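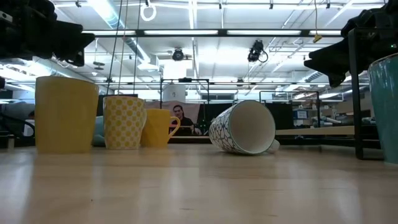 Mugs on the bench, patterned one on its side.

The mug problem is a storage problem. Mugs accumulate at a steady rate, they do not stack safely, and their handles prevent close packing. I have moved ours between two cupboards and a shelf over the past few years, and none of those arrangements lasted past December.

The current approach is a tray. Pentti Sjöberg suggested it after watching me carry mugs to the sink in pairs. A tray with a handle at each end moves a full set in one trip, and it doubles as the storage location, so there is no unloading step.

I measured before committing. Most of our mugs are close to 3 inches across at the rim. The handle adds more than people expect, and it is the handle that sets the spacing. Two mugs with handles facing each other need a wide gap. Turn both handles to the same side and the gap closes up enough to fit another mug in a long row.

The order I use for loading:

Far end first, working back toward yourself.
Large mugs in the corners.
Handles all pointing one way, toward the long side of the tray.
Anything chipped stays off and gets checked later.

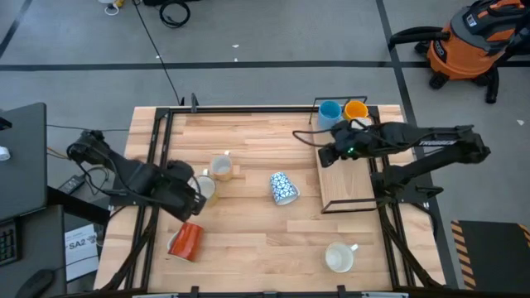
Far end of the tray started, near half still clear.

Loading from the far end matters on a long tray. If the near end fills first, you reach over standing mugs to place the next one, and a sleeve will eventually catch a rim. I lost a Sundness mug that way. It was a discontinued glaze and I have not found a replacement at a price I would pay.

Weight is the other limit. Our heaviest mug is nearly 400 grams empty. The wire handles are fine with a full load as long as both hands are used and the tray stays level. I would not carry it one-handed up the stairs.

Mugs lying on their sides should be stood up before anything else is moved. A round mug rests on its wall and its handle, and that is stable until something bumps it.
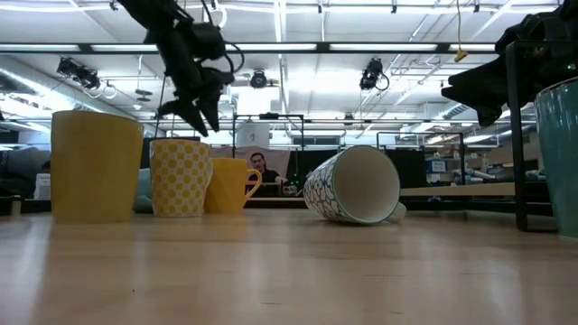
Color was the last question. I tried grouping by color and gave up after a week, as the yellows and teals come in different sizes and the rows would not line up. Sorting by rim diameter works better. It looks less tidy from the doorway, but it holds more.

The tray goes on the low shelf next to the kettle. Felt pads are on order for the underside. I will post the shelf measurements when they are fitted.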